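The Green Ring

By the time Noémie Gaillard was hired at Bamholm, the robot had already failed at everything she was about to teach it. Évan Tanguy explained this on her first morning, in the tone of a man showing someone where the coffee is.

"It isn't stupid," he said. "It just hasn't seen enough."

"How much is enough?"

"The contract says 2000."

The contract was with Arnex, who wanted 2000 examples of a pair of arms handling tools and parts on a bench. Nobody at Arnex had said what the parts should be, so Évan had printed some. Her favorite was the green ring. It had a big hole and a lot of little holes, and it did nothing whatsoever. She asked him what it was for.

"It's for being picked up," said Évan.
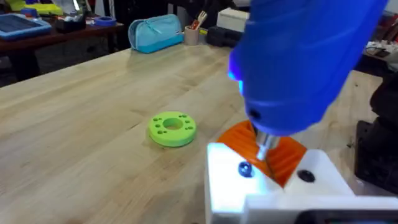

She learned the work in an afternoon and got bad at it over the following week, which Évan said was the usual order. You steered the arms, the arms did something, and the something was saved under a number. If the something was good, you pressed the left pedal. If it was bad, you pressed the right pedal and typed a reason. The reasons were supposed to come from an approved list, but the list had been written in February by Anatole Besson, who had never driven the arms, and it had only four entries. One of them was "weather."

Noémie used "weather" quite a lot.

What bothered her was the pauses. A person picking up a tool will stop halfway to think about lunch, and the robot, having no lunch, would learn the stop. Évan's own examples were full of a small hesitation just before the grasp. He had given 200 of them to the model as a trial, and now the arm did it too - a little hitch at the wrist, like someone about to knock on his boss's door.

"That's me," he said, watching it. He sounded almost proud.

On her ninth day they did the blue tool. It was heavier than the ring and wanted to lean, and Noémie spent the morning teaching the white gripper to hold it upright, then teaching it again, because the first version also included her sneezing.
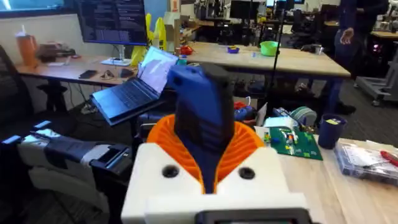
Why do you keep the bad ones?

Because the buyer pays for those as well, at a lower rate, and because a machine that has only ever seen success gets very strange when it meets anything else.

She had asked it of Tirta Ngui, who ran the servers and ate standing up. Tirta gave every answer as though reading it off a wall. Noémie wrote this one down and went back to her pedals feeling slightly better about the sneeze.

Arnex began sending notes. The first said the examples were excellent. The second said they were excellent but similar. The third asked for "more natural variety," and Évan read it aloud twice, then got up and fetched the leaf.

The leaf was orange. It had raised veins, and it belonged to no tree that any of them could name. It went onto the bench with the ring, the bricks and whatever tools were within reach, and the file was renamed Variety.
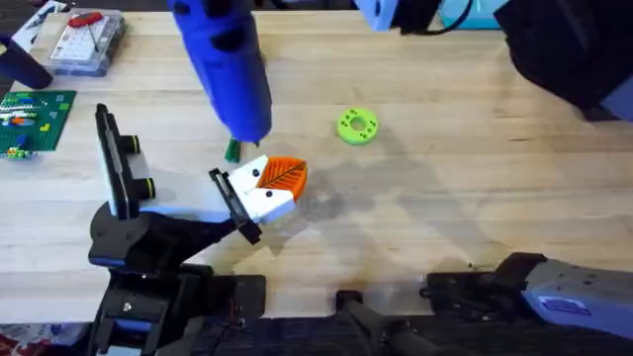
Variety, first attempt. The leaf held up for inspection, the ring sitting this one out.

Arnex liked the leaf. They liked it so much that they raised the order to 3104, a number that Anatole defended on the phone for ten minutes without ever saying where it came from. He came down to the bench afterward and stood with his hands behind his back.

"Could a person be in some of them?" he asked. "They'd like to see it cope with a person."

"Cope with a person doing what?" said Noémie.

"Helping," said Anatole. He thought about it. "Or not helping. They weren't clear."

So they took turns. Évan was a natural at not helping. He reached in at the wrong moment and offered things that weren't wanted, and when it was his turn to do nothing he did it so visibly that the example had to be thrown out. Tirta was asked once and put in a single hand, perfectly still, for the whole length of the recording. It was marked good. Noémie couldn't think what the robot would learn from it, except possibly patience.

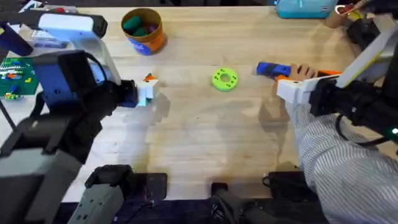
Two arms, one hand and the ring, under the heading "Helping (or not)."

They ran the new model on the last afternoon before delivery. The arm went out over the bench, came down toward the green ring, and stopped just short with Évan's hitch at the wrist. Then it lifted a little, shuddered once from end to end, and went back for the ring.

Évan leaned in. "What was that second thing?"

Noémie looked at the pedals for a while. She pressed the left one.

"Weather," she said.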